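Why the moon looks so big when it comes up

Last month I was driving home on the road from Gendton, and behind the grain elevator there was a moon so large that I stopped the car. It was orange, and it looked wider than the building. I called my sister in Skista and told her to go outside. She went, and she saw a normal moon, already above her trees, and she asked me if I was feeling well.

Several of you have written to the newsletter with the same question, so I will try to answer it this time. Does the moon become bigger near the horizon? No, it does not. If you measure it when it rises and again when it is high, you get almost the same size. It is even a very little smaller when it is low, as at this moment you are farther from it by nearly the radius of the Earth. The large moon is made in our own heads, and people have argued over the reason for more than two thousand years.

One old idea is that the air works like a magnifying glass. This is wrong. The air does bend the light, but what it does is to press the moon a bit flat, like an egg lying on its side. You can notice this when the moon has only just come up over a very flat field or over water.

Another idea is that we compare the moon with houses and trees. When it stands next to a far barn, we know that the barn is large, and so the moon must be huge. There is probably some truth in this, but sailors see the big moon also, and they have nothing beside it except waves. A third explanation says that we imagine the sky as a low ceiling and not as a half ball. The part over our head feels close, and the part at the horizon feels far. If two things take the same space in the eye and one of them seems farther, the brain decides that it must be bigger. Scientists still do not agree on all of it, and I like that very much about this subject.

There are easy tests which you can do with children. Stretch out your arm and cover the rising moon with the tip of your little finger. It will disappear completely, with room left over. Wait two hours, do the same, and you will see that the finger covers it as well as before. You can also roll a sheet of paper into a narrow tube and look through it with one eye, keeping the other closed. Without the field and the roofs around it, the moon becomes small for many people at once. The third test is a bit silly: turn your back to the moon, bend down and look at it between your legs. My nephew says it works. I tried it in the driveway and I got only dizzy, so I cannot confirm it.

The orange color is a different matter, and this one is real. Light from a low moon has to pass through much more air before it comes to us. On this way the blue part is scattered to the sides, and the yellow and red part remains. With smoke or dust in the air the color becomes deeper. In August, when the farmers around Flirnoditz are harvesting, it can be almost the color of a brick.

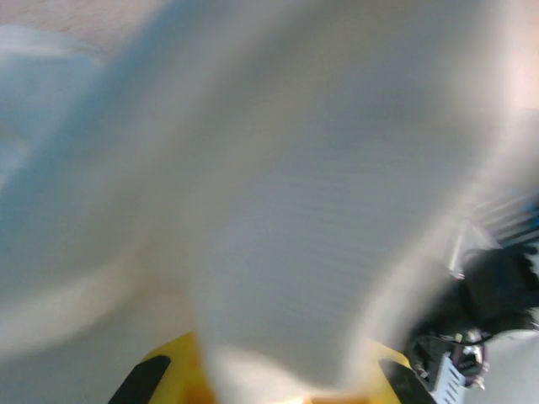
If you want to look for yourself, choose the evening of the full moon or the one before it. The full moon rises close to the time of sunset, and on the evening before it comes up somewhat earlier, so you still have light on the land and the moon does not look so harsh. Find a place with a free view to the east. The parking area at the top of Gruber Hill is good, and so is the small bridge after the last houses in Skista, but please leave your car on the grass side there, as the tractors need the road. Come fifteen minutes early. The first edge appears quietly and it is often more to the right or to the left than you expect.

Bring a jacket also in July – the hill is windy. Binoculars are nice to have, and even a cheap pair will show you how the lower edge trembles in the warm air. For photographs, you should zoom in as much as your camera allows, and stand far away from the barn or tree which you want to have in front. With a normal phone the great moon will come out as a white dot, and your friends will not believe you.

In the next newsletter I will write about the gray light on the dark side of a thin moon, and where it comes from. If you have seen it, send me a few lines about when and where it was.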